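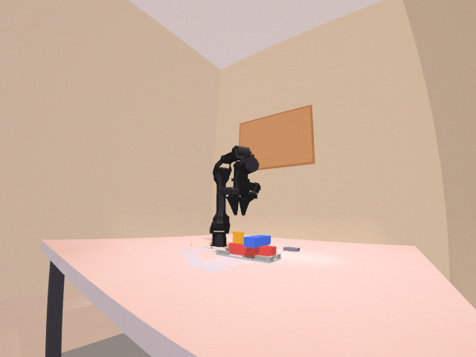 Subject: Re: [prarier-watershed] Salt in the creek, and the Calvo Road outfall
From: Aitana Cantero
Date: 2021-06-29

Hello all,

I answer to Rob's message from last night. I put my answers between his paragraphs, I hope it is readable for the people who receive the digest version.

> I finally went through the conductivity numbers that Aitana put
> in the shared folder. I'm no chemist but the site below Calvo
> Road looks bad to me even in May, and there's been no road salt
> down since March. Is that the probe or is that the creek?

I think it is the creek. I had the same doubt and I calibrated the Skollix meter again with a fresh bottle of the standard solution, before and after the visit. Before, it was reading a little low. After, it was the same. So if the instrument has an error, the real value would be higher than what I wrote in the sheet.

About the salt in May: this surprised me too when I moved here. I come from a place where there is no snow and I imagined that the salt goes away with the melting water and it is finished. But a good part of it goes down into the soil and the shallow groundwater, and comes back to the creek slowly, all the summer, when the flow is low and there is little rain water to dilute it. Therefore a high number in a dry week in May or in July can be last winter's salt, or salt from several winters together. The upstream site, behind the middle school, is much lower on the same days. Between the two sites there is the outfall and also the big parking lot with the uncovered pile.

> Somebody at the township meeting said the pile at the Calvo Road
> lot is "sand, not salt." Does anybody know? It was gray and had
> a tarp on about half of it when I drove past.

I asked this at the township office, by telephone. The lady was kind and she looked for it. The pile is a mixture, sand with salt in it, so that the sand does not freeze into one piece. She could not tell me the proportion. The contractor brings it already mixed. So the person at the meeting was half right, but for the creek even a weak mixture left in the rain is a source, and the lot slopes to the drain. I have walked it during a storm and the water goes directly to the grate on the east corner. There is no basin or grass strip in between.

Please, when we talk with the township, let us be careful to say that we do not know how much comes from the pile and how much from the roads. If we say "the pile is the cause" and later it is the subdivision, they will not listen to us the second time.

> The number I keep coming back to is the 400. Is that a legal
> limit? If we're over it can't we just send that to the state?

No, it is not a legal limit, and I am sorry if my sheet gave this impression. The column has the title "400 line" and I should change it. It is only a level which our group chose in the first year as a signal to go back and take a bottle sample. It is conductivity, in microsiemens, and conductivity measures all the dissolved things together. A creek with a lot of limestone under it can have a high value and be perfectly healthy. For chloride there are separate criteria, and for that one needs a laboratory result. The meter cannot give it.

What we can say with the meter is the comparison: upstream and downstream, same day, same instrument, same person. The highest reading we have at Calvo Road is 3941, during the melt, and the upstream site on that same morning was not even a quarter of this. I believe such a pair of numbers is more useful in front of the supervisors than any single number against a line.

> I could do bottles if someone shows me how. How many would we
> need and what's it going to cost?

Thank you, yes please! I would propose four sites: the middle school, above the outfall, below the outfall, and the footbridge at Natstead. One bottle each, once per month, and an additional round in the first melt of the winter and after one large summer storm. The county lab asks us for $30 per bottle for chloride only. We have money for the rest of this year if we do not buy waders. I know that the waders have been promised. I can continue with my old ones, but the persons who sample at the footbridge have to stand in deeper water and for them it is a question of safety, so I prefer that we discuss it and do not decide it here by accident.

How to take the bottle, very short:

Write the label before you go in the water. A wet label does not accept the pen.
Rinse the bottle three times with creek water, and throw the rinse water downstream of you.
Stand facing upstream and fill from the middle of the flow, under the surface, without touching the bottom.
Take the meter reading at the same place and write down the hour.
Keep the bottles cool. Chloride is quite stable so there is no panic if you arrive to the lab the next day, but they close at noon for reception of samples.

I can go with you the first time. The path at Calvo Road has a lot of poison ivy at this moment — long trousers, please.

> Last thing. Do we want to ask for a covered shed, or is that
> pie in the sky? The township always says no money.

I would ask for it, but as the second thing. The first thing I would ask is that the pile is moved to the uphill side of the lot and is covered completely, with the tarp fixed with weights. This costs them an afternoon with the loader. It should be done before November, when the new deliveries begin to come. If they do this and our numbers below the outfall go down over the next year or two, then we have an argument for the shed. If the numbers do not go down, we learn that the roads are the larger part, and in that case the discussion is about spreaders and calibration, and about the private plowing companies, who in my opinion use much more than the township. In front of the pharmacy last winter the salt was so thick that it made a noise under the shoes.

It could be also good to ask for the spreading records. The upper part of the township replaced the old trucks and, as I understood, the new ones register how much they put per lane mile. I did not find these records online. Does someone on the list know whether we need a formal records request for this, or is a friendly email enough? In my country I would know exactly whom to annoy, here I am still learning.

Two small things for the data sheet, for those who enter values:

Please do not round the meter reading. A few rows in April have only numbers finishing in zero zero and I cannot know if it is the creek or the person.

If the meter shows the little "m" in the unit, it has changed the scale by itself to millisiemens. Then 1.21 means 1210. I corrected two rows where this happened, and I left a comment in the cell with the old value, so if one of them is yours and I corrected it wrongly, please tell me.

I will be away for up to two weeks and I do not read the mail every day. The meter and the standard solution are in the gray box at the Natstead library, ask at the front desk and sign the paper. The spare batteries are in the same box, under the foam.

Kind regards,
Aitana Cantero

--
prarier-watershed mailing list
To leave the list, send a message with the word "unsubscribe" in the subject line.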